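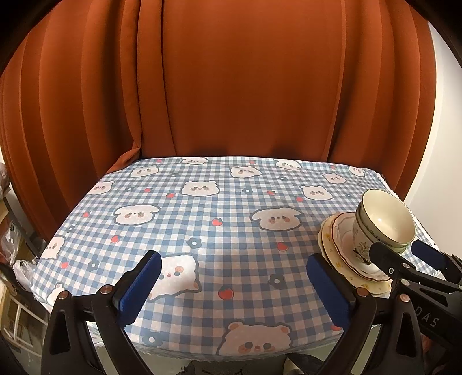 Contents of the release

Hedenel is a table of professional wrestling results, one row per match. It covers 701 matches from the Grotov and Haris promotions, split over 3 files:

matches.csv — one row per match, with card position and finish
wrestlers.csv — ring names and aliases
titles.csv — title changes, keyed to match_id

All files are UTF-8, comma separated, with a header row.

Fields that need care

finish takes pinfall, submission, count_out, disqualification or no_contest. Matches stopped by the referee are coded no_contest, even where the promotion named a winner.

duration_s is bell to bell. It is blank for dark matches — do not read a blank as zero.

team_id is set for tag matches only. A wrestler who changed ring name keeps the same wrestler_id.

Known problems

Haris cards before August list winners but no times. 2 title changes have no matching row in matches.csv.

Loading

Use the Wuyts loader, or any CSV reader. The loader reads 500 rows at a time by default; set chunk to 0 to read a file whole.

Changes

Alias spellings merged. Column fall_no renamed to fall.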